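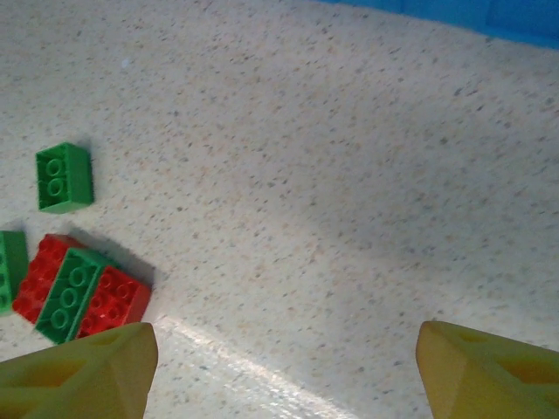
How often should the finger pads get checked during a gripper comparison?
Before every batch, and again any time a pad gets swapped or an arm gets bumped. Wipe, look, close on the gauge block, write the gap down. If the gap moved, the batch before it is suspect too.

Gripper trial, two-arm sorting cell. Pre-run inspection with comments
Filled in by: Crisóforo Montes
Date: 23 May 2020
Comparing: Jovix fingers vs Ulo fingers, same block sort, same script
Controller build: 1454

Marks: OK / FIX / WATCH / N/A

Section 1. Power and stop

1.1 E-stop pressed, both arms drop out. OK. Tested left then right then both.
1.2 E-stop released, arms stay dead until reset. OK.
1.3 Supply voltage at the controllers, no load. OK
1.4 Supply voltage, both arms moving. WATCH. Dips when both elbows lift together. Inside limits but I don't like it. Log it next run.
1.5 Base lights on at both arms after boot. OK. Second boot only, first one the right side timed out. Restarted, fine. Same thing last week.

Section 2. Mounting

2.1 Base plate screws, left. OK
2.2 Base plate screws, right. FIX, done. Front one took a quarter turn. Marked it with paint pen so we can see if it walks.
2.3 Rail to frame bolts. OK
2.4 Push test at the wrist, arm powered and holding. OK left. Right has a bit of play, feels like the wrist not the base. WATCH.

Section 3. Cables

3.1 Full sweep of each arm by hand, power off. Nothing pinches. OK
3.2 Slack at elbow with arm folded. OK right. Left loop was tight, let out some and re-tied.
3.3 Slack at the gripper, wrist turned to both limits. OK
3.4 Connectors seated, tug each one. OK. Do NOT tug by the cable, use the shell. We lost an afternoon to this already.
3.5 Cables clear of the bin on the longest reach. OK at slow speed. Need to redo at full speed, see 6.4.

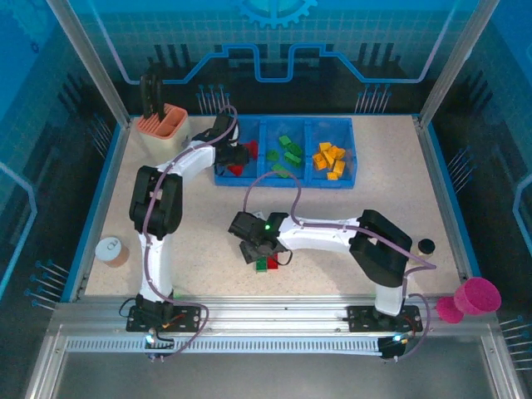

Section 4. Grippers

4.1 Fingers matched as a pair, same set number on both. OK. Please keep pairs together in the bag, I spent ages sorting these.
4.2 Tips free of chips and grit. OK after wipe.
4.3 Close on gauge block, gap even top to bottom. Jovix OK. Ulo WATCH, touches at the tip first, daylight at the heel. Might be how it's made. Asked.
4.4 Open to full width, no click or stall. OK both.
4.5 Grip motor current at hold. Jovix 580 mA, Ulo a little under that. Hold it for a full minute before reading, the number drifts down at first.
4.6 Motor case temp after a batch. Not done, thermometer battery flat. Redo.
4.7 Grip force the same setting for both finger sets. OK, checked in the config file and on the screen. They did not agree the first time, the screen was showing the old value untill I reloaded.

Comment on 4.3 and 4.5. Jovix is the easier one to set up so far. The wide tip forgives a bad approach angle on a block that's lying on its side. Where it hurts is blocks touching each other, it wants to push the neighbor away before it closes. Ulo is narrower and gets in between, but then a block can turn in the fingers on the way to the bin. So neither one wins yet and I'd ask people to stop asking. 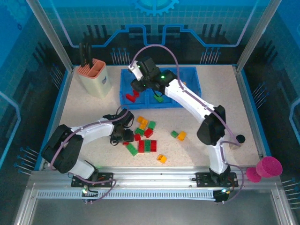
Also the approach height matters more than I had it down for. Dropped it a hair for Ulo and missed picks went down. Did the same for Jovix so it stays fair. If you change the height for one, change it for the other and write down both. Otherwise the whole comparison is junk and we start over in September with nothing.

Section 5. Cameras

5.1 Lens wiped, wrist cameras. OK
5.2 Wrist camera bracket tight. OK left. FIX right, done, it had backed off.
5.3 Fingers visible at both bottom corners when open. OK. If one side shows more than the other the bracket is turned.
5.4 Overhead view covers the bin and the pick area. OK
5.5 Exposure locked. FIX, done. Was on auto. Glare on the tabletop pulls it all over the place.
5.6 Time stamps agree between cameras. WATCH. Wrist lags a few frames. Declercq driver does this after a cold start, restart the service once and look again.

Section 6. Workspace and motion

6.1 Bin flat on the table, not rocking. OK
6.2 Loose tools away from the arm path. OK
6.3 Dry run, slow, grippers open, no picks. OK
6.4 Dry run, full speed. OK left. Right stopped itself once near the shoulder limit, fault 1934. Cleared, ran again, no repeat. Leave at reduced speed untill someone looks.
6.5 Both arms over the bin at once, keep-out zone holds. OK, left waits. Waits too long if you ask me but thats a tuning thing.
6.6 Blocks spread again between batches, not left how the last one ended. OK
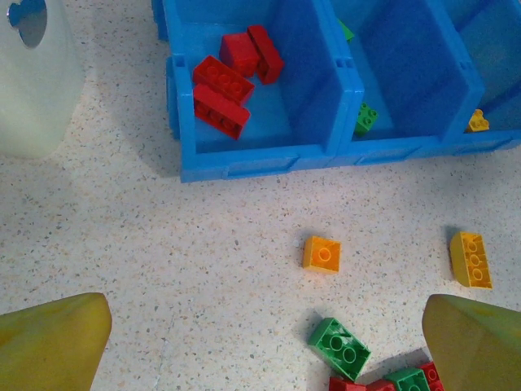
Pritero: On 4.3, the Ulo gap at the heel is normal with the soft pads on. It closes up under load. Measure it at hold current, then compare. And I would not run batches with 6.4 open, reduced speed or no. Different speeds on left and right will show up as a gripper difference when it's only the arm.

Crisóforo: Fair. Slowing left down to match. Will re-measure the gap at hold and put it under 4.3.

Section 7. Open items before the next batch

Thermometer battery, then 4.6 for both sets
Right wrist play, check the coupling screw first
Voltage log with both arms lifting
Fault 1934, pull the log before it rolls over
Wrist camera lag, one more restart and compare
Ulo gap at hold
3 more batches per finger set at matched speed

Cleared to run: left and right at reduced speed only. Full speed NOT cleared.
Initials: C.M.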